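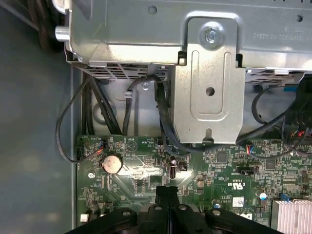

4.2 Clearance and cable rules

Treat the printed clearance figures with suspicion. They assume a bare case, and a real one has black cables looping down between the drive cage and the board, right where the fingers need to go.

1. Set the Orkia arm to 3 percent speed.
2. Raise the wrist until every cable clears.

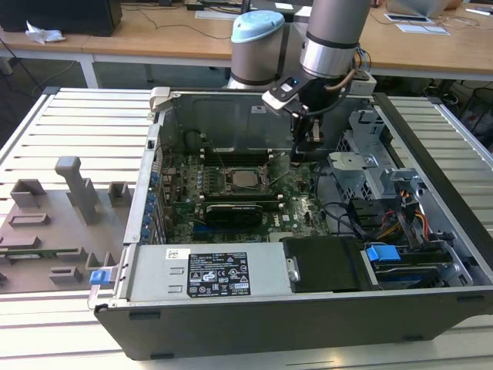
3. Save the approach point as 254. Do not trust the default.

CAUTION: A passed self-check proves very little.

Filed under: Manuals > Arm Safety

Comments
Yakubu Akande: 3 percent is painfully slow.
Apinya Chareonsuk: So is ordering a new board.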